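Hirberg workshop puts two hand-held grippers through their paces
14 shares 6 comments

It has been a busy June at the Petridis workshop in Hirberg, where the small automation team has been trying to settle a question that sounds simple until you have to spend money on it: which hand-held gripper should they buy more of? The two contenders are the Bulter, which the team has used since last year, and the newer Drinel, which comes with softer finger pads and a wider camera view (and, it has to be said, a rather stiffer trigger).

Each tool is being used for 30 picks of every item on a long and cheerfully ordinary list, with drink bottles, gift boxes and pens all getting their turn. The recordings will later be used to teach a robot arm the same moves, so a clumsy grip now means a clumsy arm in the fall.

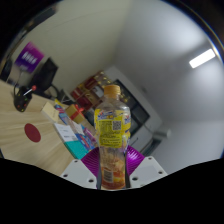

Bottles have caused the most discussion by far. Squeeze too hard and the plastic buckles, squeeze too lightly and the whole thing swings around on its way up, and the team has spent many a happy lunch hour arguing over how low on the body the fingers ought to close. Ridged pads have won plenty of friends, though a few people still prefer a flat one for boxes and say so often!

The workshop hopes to have 3,000 recordings in hand before it makes up its mind, and testing will go on for another 3 weeks. Visitors are welcome to stop by in the afternoon and try a few picks themselves.

6 comments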